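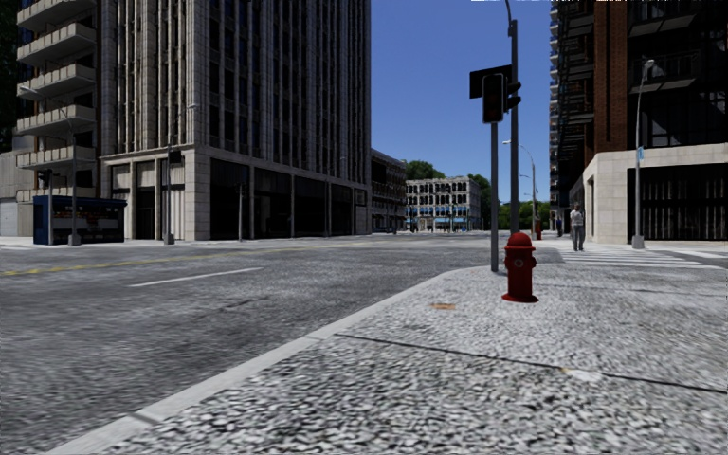
O piso do quintal, segunda tentativa

25 de fevereiro de 2023, sábado

Terminei o piso do quintal na quinta-feira e estou escrevendo antes que esqueça as medidas. Quem lê o blog há mais tempo sabe que o primeiro piso rachou. Ele foi feito no ano em que nos mudamos, por um pedreiro que cobrou barato e trabalhou rápido, e em dois invernos já havia uma trinca do ralo até o muro. No terceiro, a trinca tinha duas ramificações e um dos lados estava mais alto que o outro. Dava para sentir com o chinelo.

Passei bastante tempo achando que o problema era a espessura do concreto. Quando finalmente quebramos um pedaço para ver, em novembro, a espessura estava razoável. O que faltava era base. O concreto tinha sido jogado direto sobre a terra do aterro, com uns cacos de telha e de tijolo no meio, e perto do tanque a terra tinha cedido e deixado um vazio onde cabia a minha mão. Também não havia nenhuma junta. Era uma placa única, encostada no muro de um lado e na parede da cozinha do outro.

Chamei a Edileuza Toledo para olhar. Ela fez a reforma do banheiro da minha irmã e trabalha com obra pequena. Olhou o ralo, jogou um balde de água, esperou e disse que dava para aproveitar a tubulação, mas que o piso tinha que sair inteiro. Eu queria manter a parte boa, do lado do varal. Ela explicou que emendar concreto novo em concreto velho sobre base ruim era gastar duas vezes. Saiu tudo.

O quintal tem 70 metros quadrados, contando o corredor lateral. A demolição levou quatro dias e encheu três caçambas. O vizinho Dae-han Sun emprestou o carrinho de mão grande, de pneu cheio de ar, e isso fez mais diferença que o martelete, porque o nosso carrinho empenava com entulho úmido. A Chae-won pediu alguns cacos maiores para fazer o contorno da horta deles e levou o que quis.

Depois veio a parte que demorou. Tiramos a terra fofa, nivelamos, molhamos e compactamos com uma placa vibratória alugada. Por cima foi uma camada de brita, compactada de novo. O caimento para o ralo já foi dado na brita, e a Edileuza insistiu muito nesse ponto. Se a base fica plana e o caimento é feito só no concreto, um lado acaba mais grosso que o outro. Ela esticava as linhas de náilon de manhã e conferia de novo depois do almoço, quando o sol batia e a linha afrouxava.

Sobre a brita foi lona preta e, sobre a lona, tela soldada com espaçadores. No piso antigo havia tela também, mas estava no fundo, encostada na terra, onde não servia para nada e só enferrujou. Comprei o material na Nesus, que entrega no bairro. Pedi orçamento também na Broklow, que era um pouco mais barata, mas só entregava na calçada e eu teria que carregar a brita toda para dentro. A tela, a lona e a brita somaram 2454 reais. O concreto veio usinado e foi pago à parte.

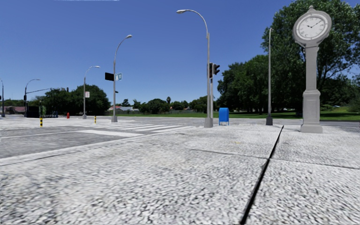
As juntas foram o assunto em que mais errei no planejamento. Eu tinha desenhado o quintal com uma única junta no meio, por achar que muitas linhas iam deixar o piso feio. A Edileuza pegou o lápis e dividiu em quadros quase do mesmo tamanho, com uma junta partindo do ralo, outra no alinhamento da porta da cozinha e o corredor cortado em três. Reclamei da aparência e depois acabei mudando de ideia. Num piso cinza-claro de textura granulada, as juntas escuras só desenham placas grandes e retangulares, e uma linha preta fina que segue em diagonal na direção da base de um poste não incomoda ninguém que passa. No quintal ficou parecido, em escala menor. Os cortes foram feitos com serra no dia seguinte à concretagem, de manhã cedo, e preenchidos depois com selante.

Contra o muro e contra a parede da cozinha colocamos uma tira de isopor fino antes de concretar. A parte de cima da tira foi cortada com estilete e coberta com o mesmo selante. No piso antigo, o concreto empurrava a parede, e é bem possível que a fissura do reboco ao lado da porta venha daí. Vou esperar alguns meses antes de refazer esse reboco para ver se ela continua abrindo.

A cura foi feita com água e manta. Molhei de manhã, ao meio-dia e no fim da tarde durante uma semana. Na quarta não consegui voltar do trabalho a tempo e a Mitsuko Fujimoto, que mora nos fundos e divide o portão conosco, fez isso por mim. Ela também reclamou, com razão, de que ficou esse tempo todo passando por cima de tábuas para chegar em casa.

O acabamento é vassourado. Cheguei a pensar em concreto polido, mas o quintal pega chuva e a escada do tanque já é escorregadia o bastante. O Haruto Sekiguchi, que leu meu post sobre a trinca e me escreveu na época, tinha sugerido pedra miúda aparente. Fiz um teste num quadrado perto do portão e gostei do resultado, só que lavar a superfície na hora certa exige gente que já fez isso, e no meu teste parte das pedras soltou. Deixei o quadrado de teste embaixo da lixeira.

Para quem pediu números: o piso tem 100 milímetros de espessura na parte onde o carro entra e um pouco menos no resto. O aluguel da placa vibratória saiu por 344 reais, com combustível incluído. A obra inteira levou cerca de três semanas, com dois dias parados por chuva.

Ainda falta a grelha do ralo, que comprei no tamanho errado e preciso trocar. Falta também decidir o que fazer com a faixa de terra que sobrou junto ao muro, de dois palmos de largura. Eu queria plantar jasmim e a Edileuza acha que a raiz vai procurar a tubulação. Se alguém tiver jasmim plantado perto de cano de esgoto há alguns anos, escreva nos comentários contando como está.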